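An afternoon at the Nuvora open day, Trevthorpe
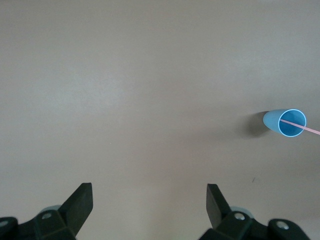

Kwan-ho Leung wanted to know, before we had even got our coats off, whether the thing could be taught by somebody who had never written a line of code, and if so how long it would take before that person lost patience. It was the right thing to ask, and it set the tone for a very enjoyable afternoon.

I had gone up to Trevthorpe in August with a small group from our users' circle, mostly people who run day centres or supported flats and have been wondering whether a table-top robot arm might be of any use with clearing up. Nuvora sells one under the name Steltis. You can buy the arm with its two-fingered gripper and wrist camera, or you can take it as a service, which means the firm keeps the arm in order, does the first round of training with you and answers the telephone when it goes wrong. The open day was meant to show us both, with plenty of tea in between.

The building is behind the old bus depot and not well signed, so allow yourself more time than I did. We were let in by Edeltraud Pfister, who had a list, a box of name badges and a very good memory for faces (she knew me from a fair I had quite forgotten going to). Then it was straight through to the demonstration room, where each table had its own arm and a screen beside it showing the view from the wrist.

I spent most of my time at the cup table, and I'm glad I did. A tipped-over cup is one of those jobs that sounds like nothing at all until you watch a machine set about it. The blue cup was lying on its side with the pink straw still in it, well over to the right of where the fingers were, so the arm has to shift itself across, decide which end is the mouth and then find a way to take hold without pinching the straw. Bożena Wasilewska, who looked after our table, explained that the training set for this one task came to 2087 recorded attempts, and that the first 1000 had been made with the cups standing up. Lying-down cups were added after customers asked for them, and I can well believe it – at our place they spend half their lives on their sides.

The teaching goes like this. You hold a pair of handles, you move the arm yourself and the kit records what you do along with what the wrist camera sees. When you have enough good goes, you press a button and it goes away to learn, overnight in most cases. I was allowed to try the handles and was dreadful for the first few minutes, chiefly because I kept looking at the arm when I should have been looking at the screen. Once Bożena had got me to watch the screen and nothing else I improved a great deal, and my last go was good enough for her to keep, or so she kindly told me!

To come back to Kwan-ho's question, then: no code at all for the ordinary jobs. You do need a steady hand and a free morning, and I would say you need somebody on the staff who likes fiddling with things. The menus are clear, though the lettering is small, and I had to borrow a pair of glasses to find the button for throwing away a bad recording. I mentioned this and it was written down.

Zuzanna Kołodziej took us through the costs after lunch. The service is sold in blocks of 6 months, with 4 training visits in each block, and you can carry one unused visit over to the next. I thought that fair. What I liked less was that new tasks are charged for separately once you are past the starter set, and the starter set is mainly cups, bowls and cutlery. Anybody hoping to fold tea towels will be paying extra.

Bereket Fikre raised the matter of light, as his dining room has tall windows down one side and the sun moves right across the tables. Nuvora's answer was that you should record some of your goes in the morning and some late in the day, so that the arm has met both. They also sell a lamp on a stand, made by Carrasco, which clips to the table edge. I should have liked to see it working in a properly sunny room, and have asked if the next visit could be held at a customer's premises.

We left at half past four with a folder each and a promise of a trial arm for one of our sites in the autumn. If you would like yours to be considered, let me know how big your tables are and whether there is a socket within reach of them, and I'll pass it on to Edeltraud with the rest.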